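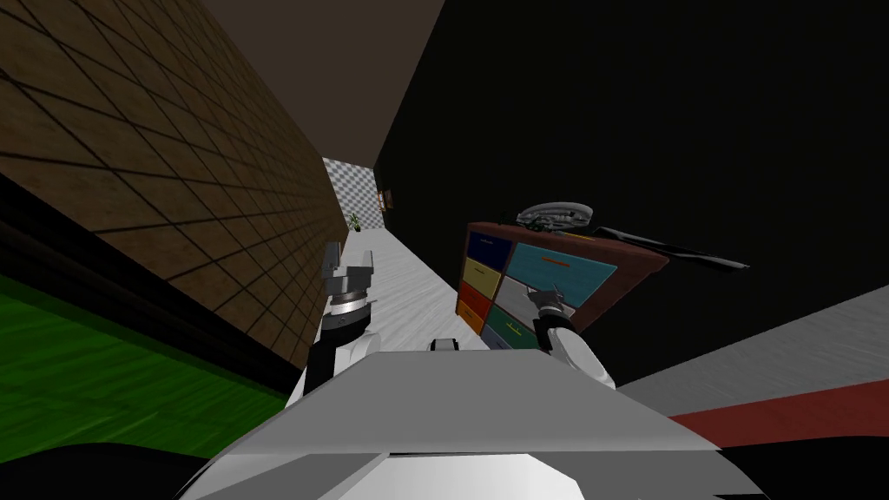 What is the Kadach cell?

The Kadach cell is a simulated workplace for a two-armed household robot, used to rehearse reaching, gripping and drawer-opening before any of it is tried on a real machine. It exists only as software, but it has to be set up, checked and repaired much like a physical cell, and its users disagree about how well that is done.

Overview

Kadach was put together by the software firm Dridell and is supplied as a base robot, a set of room layouts and a folder of settings. The robot has a broad body, two arms and a parallel gripper on each. Rooms are furnished with ordinary household items. One layout has a wooden dresser with drawers in several colours beside a long corridor, with a pan-like object lying on top of the dresser and a small potted plant at the far end. Dridell advertises 200 layouts. Many of these differ only in wall and floor patterns, and the figure should be read with that in mind.

Setting up

A new installation starts with the robot alone on a bare floor. The operator loads the body, attaches the arms and moves each joint slowly through its travel, watching for links that pass through one another. Grippers are opened and closed with nothing between the fingers. Only then is furniture brought in.

Drawers are the usual source of trouble. Each one needs a sliding joint with a limit at both ends, a weight, a friction value and a handle that the fingers can press against. The supplied values are described in the manual as "realistic", though the manual doesn't say what was measured. Kasun Bhattacharjee, who compared the supplied settings with a bedroom chest in his own workshop, reported that the simulated drawers slid far too easily, and that a grip which looked firm on screen would probably have slipped off a real handle. Dridell has since raised the friction values. It has not published the tests behind the new ones.

The robot's starting position matters more than the instructions suggest. If the body stands too close to the furniture, the elbow has no room to fold and the arm takes a long way round. If it stands too far off, the fingertips arrive with the arm nearly straight and very little force can be applied.

Routine checks

The maintenance sheet lists 26 checks, to be run after every change of version. Several overlap. The ones most often kept by experienced users are:

- joint limits on both arms
- finger closing force
- drawer travel, fully out and fully back
- collision shapes on handles and other thin parts
- position of the sensors after the body has been turned

The collision shapes deserve more attention than they get. A thin handle may be drawn as a neat bar while the shape used for contact is a plain block, larger than the bar and sometimes to one side of it. The gripper then appears to touch or hover near a drawer front, and from a single view there is no way to tell which. Users are advised to switch on the contact display before blaming the arm.

Faults and repairs

The best-known fault is drift. Over a long run the robot's body creeps across the floor by very small steps, and a reach that was correct at the start begins to miss. In one log kept by Bhattacharjee, the first missed grip came at attempt 395 of a planned 700. The accepted repair is to reset the body between attempts. This hides the creep without curing it, and results gathered that way say little about a machine that has to stand in a real room all day.

A second fault, shaking fingers, appears when the closing force is set high and the time step is long. Shortening the time step usually settles it, at the cost of slower runs. The Flakance contact add-on is often recommended instead. Claims for it rest mainly on its maker's own demonstrations.

Criticism

Supporters say that a well-kept Kadach cell saves wear on real arms – a fair point, if a modest one. The stronger claim, that skills learned in it carry over with little extra work, has thin support. The Jaramillo comparison, often quoted in its favour, used one type of drawer and a freshly adjusted robot.

Related articles
Contact display
Dridell
Flakance
Jaramillo comparison
Parallel gripper
Sliding joint

Last updated: February 17, 2020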